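**Kitchen helper arms: house rules before you switch one on**

The Dukel booklet that came with ours runs to 164 pages and spends one of them on what the thing should be allowed to pick up. I don't think much of that page. It says "most household items." My shiny canisters are household items, and so is a full gravy boat.

Set your own list and tape it inside a cupboard door. Ours starts with no glass, no knives, nothing hot and nothing with a loose lid. Polished metal goes on a second list, for trying out empty, over a folded towel.

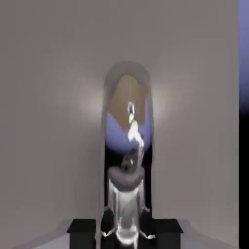
Go slowly with anything tall and rounded. Have the fingers close low and stop, then wait before you allow a lift. If there's still a gap on either side, stop the run and reset. Don't nudge the item over with your hand while the arm is live, whatever the Masmont videos show.

- Wipe finger pads before each session. Dish soap, then plain water.
- Keep the stop button where you can hit it with an elbow.
- Kids and cats out of the room.
- Repeat each new item 21 times before you trust it. The "certified safe" sticker tells you very little about your own counter.

I'll look at the list again in January. The gravy boat stays off it.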